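Comparative Foreign Policy, Unit 9
State Visits and What They Are For
Notes to go with the lecture of Wednesday, November 22, 2023
Nikola Zupan

Before we get going, a word about the reading, as several of you wrote to me over the weekend. Yes, the packet is 67 pages, and yes, I do expect you to have gone through all of it by the time we meet in section. The middle part on seating and precedence is slow going (I know, I know), but it pays off later when we get to the question of who gets insulted and how. If you are short on time, read the first chapter and the last one properly and skim the tables in between.

Now then. Last time we ended on summits, where two or more leaders sit down to settle something, or at least to be seen trying. A state visit is a different animal. The business has mostly been done by the time the plane lands. Officials on both sides have spent months writing the joint statement, arguing over commas, and working out which questions the press may ask. What is left for the leaders is the part everyone else gets to watch: the welcome at the airport, the band, the wreath, the long dinner, the speeches with a line or two in the other country's language.

It is tempting to wave all that away as theater. I used to do it myself, back when I was sitting where you are! But I'd ask you to think about who is in the audience, and there are usually more audiences than you'd guess at first.

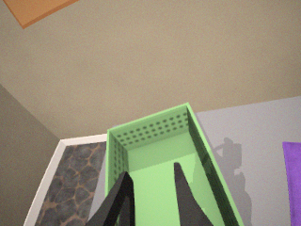

The host's own voters are the first of them. A leader who can bring an important guest to town looks like a person the world takes seriously, and that is worth a good deal in an election year. The guest has voters too, back home, and they will see the pictures on the evening news. Then there are the neighbors, who want to know whether they are being left out of something. And there are communities living abroad with ties to one country or the other, who may be courted quite openly during a visit, sometimes at rallies that look very much like campaign events.

Write those four down, please, because we'll use them for the rest of the unit: host public, guest public, third countries, diaspora.

The trouble comes when the same gesture has to please all of them at once. A warm hug at the foot of the airplane stairs may delight the host public and alarm a third country. A guest who says nothing about a crackdown or a jailed editor may keep the host happy and then spend a week answering for it at home. Silence gets read as a message, and often enough it was meant as one, but you have to be careful here. An outsider can't always tell a deliberate silence from a tired one, or from a briefing paper that simply went unread.

Flattery and what it buys

This is the part of the lecture where people tend to wake up. The common view is that a vain leader can be had cheaply: fill a stadium, name a road, hand over a medal, and the concessions will follow. There is something in it. Hosts certainly plan as though it were true, and protocol offices keep careful notes on what a guest likes to eat and which sports he follows.

The evidence is thinner than the anecdotes, though. The study in your packet by Žukauskas goes through 454 visits and sorts them by how much ceremony was laid on. The grander visits were followed by more friendly statements, and that lasted for a few months. On trade terms and arms sales the difference was so small that the author doesn't want to hang anything on it. You may remember from Unit 3 that leaders also tend to throw the biggest parties for people they already get along with, so even the friendly statements are hard to credit to the brass band.

I'd like you to read the chapter with a pencil in hand and mark every place where the author says "followed by" and every place where the author says "led to." They aren't the same claim, and the text slides from one to the other at least twice, I think without meaning to.
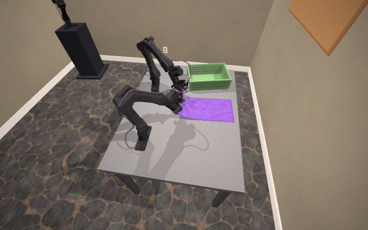 Who pays, and who gets moved out of the way

A visit also happens somewhere, to a town with streets and shops and people trying to get to work. Newspapers at home tend to skip this. The Drendley report (second item in the packet) is a local one and a bit dry, but I'm very fond of it. It lists 3,839 complaints and claims from a single two-day visit, most of them to do with closed roads and lost trade, and a smaller number from families told to leave their homes along the route while the walls were being painted. The city paid out on very few of them.

When you read it, try to notice who is speaking in each section. The mayor's office has a chapter. The police have a chapter. The residents get an appendix. That tells you something about how the report was put together, and it would make a fine paper topic if anyone is still looking for one.

Some terms we'll need

State visit: by formal invitation of the head of state, with full honors. The most there is.

Official visit: a step down. Still a dinner, usually, but a smaller one, and often no overnight stay in an official residence.

Working visit: meetings, perhaps a lunch, a short statement to the press.

Private visit: the leader is on holiday, or says so.

Countries don't all draw these lines in the same spot, and a host will sometimes stretch a label to please a guest who was hoping for the grander one. Check what the host's own office called it before you put it in a paper.

For section

Please bring one page on the following. Take the four audiences from earlier and choose a visit by any leader since you started high school. Which audience was the main one, in your view, and what in the record makes you think so? Use at least one newspaper from each of the two countries. Translations are fine, just say that you used one.

If you'd rather work from the Dilska file, that's all right with me too. It covers a June visit that went badly wrong over a toast, and all 16 of the cables are short. Copies are at the desk in the Elham reading room, where you can have them for two hours at a time. Please don't fold them.

Papers on this unit are due in section two weeks from now, and I'll keep my usual office hours until then, so do come by if you're stuck on a topic.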